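Tips for getting a student arm to pick up beads?

Small Parts and Grippers - Trillitz Makers Help Board

wobblyservo
Posted 6 Jan 2025

Hi all! Our student club is getting ready for the Hegazy Open in the autumn and we picked the small parts challenge, which is my favourite thing we've ever tried. The arm has to move small objects from one dish to another without knocking either of them over. We record ourselves driving the arm by hand and then train on the recordings with Bernus, the club's home-grown software.

Big things are going really well. Cups, sponges, a rolled-up sock, all good. Beads are another story - the fingers close, the bead squirts out sideways and the arm carries nothing across with total confidence. We've got 50 recordings of beads on their own and 400 of everything else. Should we be recording more, or changing the way we do the pick? I'd love to hear from anyone who's had a go at this. The wrist view on a patterned plate is what the software gets to work with: 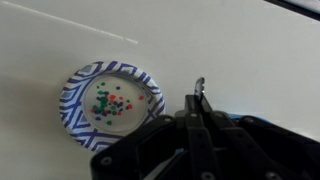 gearlash
More recordings. 50 is nothing for something that small. Our school did the marble version and it was hopeless until we had way more than that. Also check your fingertips, if they're shiny put some rubber on them.

kettle_and_cog
Oh, I love this challenge! I'm in a different student team entered in the same event, and we spent most of December on our small parts runs, so here's what I'd pass on. Some of it might not suit your gripper.

1. Pick from a heap first. A single bead on a flat surface is the hardest case there is, and it's natural to start with it and get discouraged. If you fill a bowl, the fingers can go down into the pile and come up with something nearly every time. Then you can thin the pile out bit by bit, over a few sessions, until you're down to the last few.
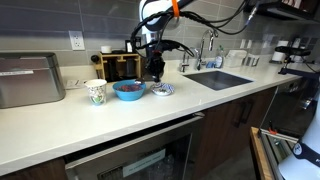 We kept each recording short, too. One grab, one move across, one release, and then stop. Our early ones had long stretches of the driver hovering and changing their mind, and the arm learned to hover beautifully.

2. Label the failures. We ended the month with 1467 recordings and I'd happily swap a good chunk of them for fewer that were sorted properly. If a grab came up empty, say so in the file name on the day. Going back through later is miserable work.

3. Practise the release by itself. Everyone worries about the grab, but half our lost points came from opening too high or too fast and having things bounce away.

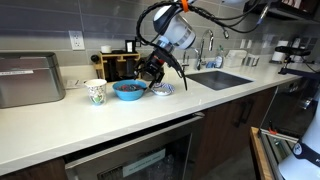
Opening slowly made a huge difference for us, and so did deciding on one height and sticking to it. Think about where the strays will go as well. With the fingers open over the small patterned dish like that, there's the blue bowl on one side and the sink on the other, so a wild release to the right is gone for good. We now drive those ones with the dish well back from anything a bead can roll into.

4. Use more than one viewpoint. A wrist camera is brilliant close up, but it can lose the target when the fingers get in the way. Adding a view of the whole bench gave the arm a much better idea of how far it still had to travel - probably our best single change. 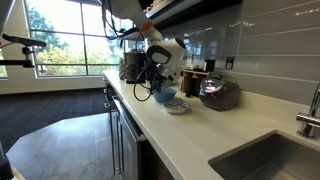

5. Change one thing at a time. Shift the bowl a bit, or swap the dish, or change the lighting, then record a batch before you touch anything else. We changed all three in one afternoon and couldn't work out which one had upset it.

Good luck, and please post how you go!

wobblyservo
This is fantastic, thank you both! We're starting on the heap idea at the next club night. The rubber is on order as well. Someone here wanted to aim for 3000 recordings and I think I've talked them down to sorting the ones we've got first.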